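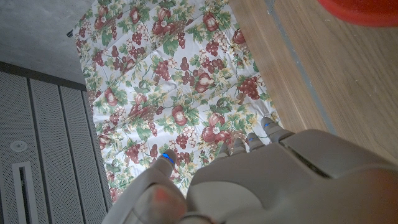 Hand over the cloth, thumb and two of the fingers showing blue.

Five-finger hand drops out of position mode when a fingertip catches the cloth

Posted by Rungnapa Chaiyaporn

I have a five-finger hand on a Noren arm, running table work over a printed cloth. The fault is repeatable and I cannot find it in the manual. On a low approach, one fingertip catches a fold in the cloth. The finger stalls, the controller logs fault 802, and the hand goes to a relaxed state while the arm carries on along its path. Twice now it has dragged the cloth towards the edge of the board with everything that was lying on it.

What I have checked:

Finger current limits are at the supplied values.
Arm speed is reduced to 90 mm/s on the approach.
The stall timeout is 2000 ms. I have not changed it.
Tip lights stay blue throughout, so they are no help in spotting the fault.

The arm and hand are on separate controllers. Fault 802 is listed as "joint tracking error" with no further text. I would like the arm to stop when the hand faults. Failing that, I would like the hand to hold its position so that I can back off by hand. 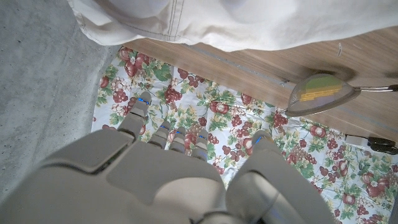
Same cloth, seen from the other approach. One finger is well ahead of the other three.

Skarphéðinn Skov

There are two faults here and they should be dealt with separately.

The first is the missing interlock. If the controllers are separate, the arm has no knowledge of the hand unless you give it a signal. Take the fault output from the hand controller to a digital input on the arm, and set that input to a protective stop. Wire it normally closed, so that a broken lead also stops the arm. Do not do this over the network link alone. Ours went through the network for most of a year at Husport and the delay varied enough that the arm had moved a good distance before it stopped. Test it with the hand clear of the table: unplug the signal lead during a slow move and confirm that the arm halts.

This is a process stop. It does not replace the emergency stop or whatever guarding your risk assessment calls for.

The second is the timeout. 2000 ms at 90 mm/s is 180 mm of travel before the hand reports anything, assuming the approach speed is held. That is enough to move a cloth. Bring the timeout down in stages and watch for false trips when the fingers close normally. I would also look at the hand pose. In your second picture the leading finger will meet a fold before the others do. Curl it back level with them for the approach and extend it once the arm has stopped -- the approach height can then stay as it is.

As for holding position on a fault, look for the fault reaction setting on the hand controller. On ours the choices were relax, hold and open. Be careful with hold. If a finger is hooked in fabric, it will stay hooked, and you must be certain the arm is stopped before anyone reaches in to free it.

Donnelly

Tape the cloth down. We had the same thing and double-sided tape sorted it.

Hallavora

Taping it will stop the cloth sliding but the finger still stalls, and then the load goes into the finger joint. I would fit the interlock first.

Also check the tool offset. 802 came up on mine after the hand was refitted with a spacer 2 mm thicker than the old one, and the offset had not been updated. Every approach was 2 mm low. On a bare board it rubbed slightly and did not trip. With a creased cloth it tripped on most runs. Measure from the flange to the longest fingertip with the hand in its approach pose, and compare that with the value stored in the arm.

Rungnapa Chaiyaporn

Interlock is wired, normally closed, and the arm stops when the lead is pulled. Timeout is next. I have not measured the offset yet.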